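**Room clearance and cup collection: arrangements for June**

Residents of the Fulance student residence are asked to clear disposable cups, loose clothing and surplus bedding from their rooms before the June inspection. The notice, issued this week by the accommodation office, applies to all 247 studio rooms in the building, including those whose occupants intend to stay for the summer.

The office reports that paper cups made up a large share of the waste found in rooms at the last inspection. In the smaller studios, where the bed and the kitchen area share one room, cups tend to gather on desks, window sills and beds, and are often left behind when the tenancy ends. Many have a lining that prevents them from being placed in the ordinary paper bins on each floor.

A separate collection has therefore been arranged with Takano, the contractor that already handles glass and textiles for the site. Collection boxes will be placed beside the lifts on every floor and emptied each morning at 11. Paper cups of any size, pattern or colour will be accepted, with ripple-walled cups included. Lids and stirrers should be removed first, and cups must be emptied before they are put in the box. 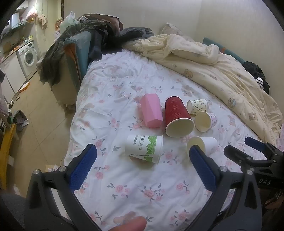 Reusable cups should not be placed in the boxes. Residents who no longer want a plastic or ceramic cup in good condition may leave it on the exchange shelf in the ground-floor laundry, where others are free to take it. Items still on the shelf at the end of the month will be passed to the Trarnolia community store.

Clothing and bedding are covered by the same notice. Comforters, pillows and blankets that residents wish to give away should be folded, bagged and taken to the textile point at the Chiang Street entrance. Clothes left in heaps on beds or floors will not be removed by staff during the inspection, but the room will be recorded as not ready and a second visit will be booked. Residents who are staying on may keep bedding on the bed, provided that the mattress can be reached and checked.

Kitchen areas should be wiped down and worktops left clear. Food cupboards need not be emptied by those who remain in residence.

The cup collection follows a trial on two floors in the spring, during which roughly 400 paper cups were gathered. The office has said that the boxes will stay in place after June if they are used properly and kept free of food waste.

Inspections will begin at 9 in the morning and are expected to take 15 minutes for each room. Residents need not be present. Requests for a different time should be made at the reception desk before the list for each floor is posted.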